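Search products, parts, kits
Cart (0)

Grorik Fixture Plate and Finger Kit for Desktop PC Assembly

Part no. 822. Designed by Flora Swanson and Gregor Leckie at the Illwood shared workshop.

The Grorik kit is a parts holder and fingertip set for people who want a small robot arm to work on a desktop computer. It was drawn up for a bench build, where the tower lies on its side with the panel off and the arm reaches in from above. The plate keeps the loose parts in known places so your program can pick them up from the same spot on every run.

What you get

1 fixture plate, gray, 3D printed
2 fingertips, black, for a two-finger gripper
9 screws for the fingertips and adapter
1 adapter block
Print files for the plate, if you want to change the slots

The arm, the gripper and the computer are not included.

How the plate is laid out

The plate sits flat on the table beside the case. It has a tall post, a shorter holder next to it and a set of slots for memory modules. Modules lie across the slots with room on each side for the fingers to close. The slots are cut a little loose on purpose. A tight slot holds the part better but the arm will drag the whole plate when it lifts, and then every saved position is off.

We use the kit on a slatted aluminum table and fasten the plate through the grooves. It will also work on a wood bench with double-sided tape, but expect to teach your positions again after you clean the bench.

Setting up

Put the case down first and fasten it. Old office towers with a handle and sheet-metal sides can rock a little when laid flat, so push a rubber wedge under the low corner. Then place the plate within easy reach of the arm, close enough that the wrist does not have to turn over between the plate and the motherboard. Route your cables before you save any positions — a cable that gets in the way later will cost you an evening.

Teach three points for each part: above the slot, at the slot, and above the board. Run them at low speed with the gripper open. Start with memory, then move on to the processor socket once you trust the height setting.

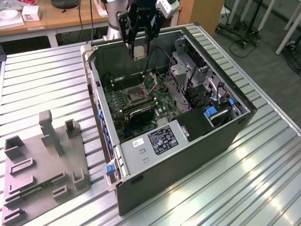
Illwood bench, fixture plate beside the open tower.

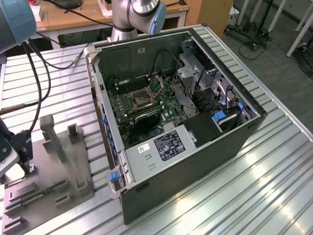 Will the fingertips fit a gripper other than the Ondis?

They fit any two-finger gripper with a flat mounting face and two screw holes 15 mm apart. For other hole patterns, use the adapter block and drill your own.

Notes on use

Unplug the computer and leave it unplugged. Set the gripper force low for circuit boards and raise it in small steps. Most memory slots need a firm push at both ends, and a small arm may stall before the latch closes. Gregor's program places the module and stops, and you press it home by hand. Flora's uses a second push at each end, with a flat pad in place of the fingertips. Both are in the download.

The plate is printed in PETG. Keep it away from heat guns and out of a parked car in summer. If a slot cracks, the Forsyth repair strip glues over it and has the same slot width.

Shipping

Last orders before the holiday break close Sat 21 December. Orders placed after that go out when the workshop opens again.

Replacement fingertips are sold in pairs under Spare Parts.

We use cookies to remember your cart. By continuing to use this site you accept our cookie policy. Accept / Settings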